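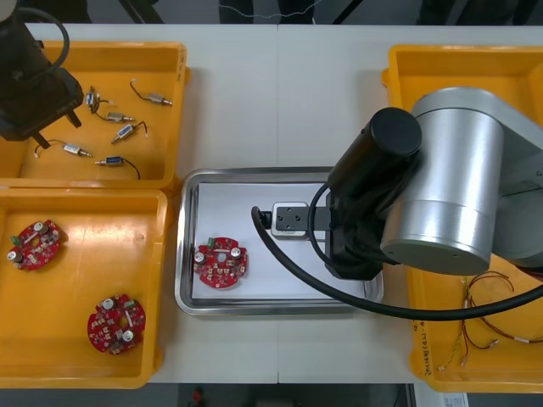 Open day walkthrough, Haststead workshop, November. Station 2, small motor assembly, checked in the hour before doors. What a good station this is going to be! Visitors get to see two arms working toward one steel tray, with the motors, round red boards and wiring each in a yellow bin, so even the kids can follow which part goes where.

Emergency stops, both sides: OK. Pressed each one 3 times, arms held every time.

Speed limit for visitor hours: OK. Dai set to demo mode and locked.

Cable on right arm: WATCH. It loops low over the tray. Clip it higher before the afternoon run – Todach left us spare clips.

Tray liner: OK. Plain white paper, change at lunch.

Bin labels: REDO. The marker on the harness bin is hard to read. Print a big one, people love reading labels.

Visitor line on floor: OK, 100 cm from table edge.

Floor under table: SWEEP. Small red item down there, pick up.

Handout sheets (Burnitz): still to come. 2 boxes expected.

Result: open with comments. Recheck cable after first demo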